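Spare phones deserve a fixed place

Most households store old phones in a drawer, under chargers and takeaway menus. I think this is poor practice, and the fault lies with the drawer. A handset kept flat under other objects gets scratched, loses charge unseen and is replaced before anyone remembers it exists.

When the Wustevness repair shop cleared its back shelves in October, it had 571 handsets to sort. Almost 20 went back into use the same week. The rest had no label, and therefore no history.

My rule is simple. Lay every phone out on one clear, hard surface before deciding anything. Dark handsets look alike in a pile. Apart from one another, they can be told by the camera module on the back or by the colour of the frame.
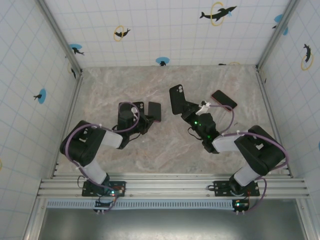 What to keep

Keep one spare per household, charged to half and labelled with the date. Jalell sells a divided tray with 5 slots, which is four more than most people need. Anything else should be wiped and passed on.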